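Home > Workshop and Kitchen Tips
Filed under: Kitchen table jobs, Tidying up, Gadgets
Last updated 24/08/2024

Tips for recording table clean-ups with the hand grippers

I've been doing clean-up recordings for the Drurau project since October, and Haris Angelovski keeps asking me to write down what I do at home. So here's my list, in no sensible order!

Use real rubbish. Squashed cans, scrunched tissues, empty packets, whatever's in the recycling (rinse it first, please). My early tries were all tidy little boxes and the system got very good at tidy little boxes and hopeless with a tissue.

Put a cloth on the table. I like a patterned one, and I leave the creases in. Swap it for another colour every 10 runs or so you'll forget - I keep a second one over the back of a chair.

Mess it up differently every time. I tip the lot out of a bucket, then turn a few things so they point the other way. Lay cups on their sides as well as standing them up.

Close the tips slowly on soft stuff. Tissue folds under if you rush it. For flat sleeves and wrappers, slide one to the table edge and pinch it there.

Wipe the finger pads with a damp cloth between runs, and let them dry. Sticky pads are a pain, because the wrapper won't let go over the bin and you end up shaking it like a wet dog.

If you fumble something, keep going and pick it up again. Lumturie Dumitrescu at the Riltby end sorts through everything and she'd much rather have a fumble with a recovery than a recording that stops dead. She's had 1,265 clips through so far, 253 of them mine - my wrists can tell!

Leave the kitchen alone. Pans on the stove, veg by the sink, all fine by me. I only move things that might get knocked.

Stop after 2 batches and have a cuppa. Tired hands get jerky, and jerky clips get thrown out.

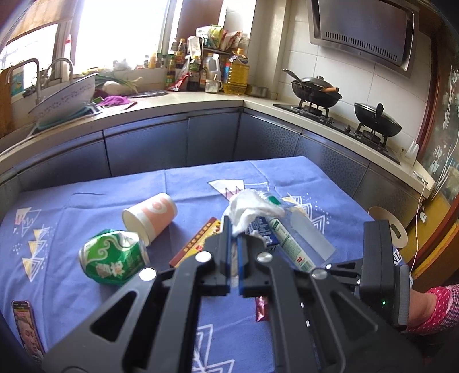
Tissue, can, cup and packets on the blue cloth, kitchen in the background.

Contact | Copyright Jedport Kitchen Table Tips | Back to top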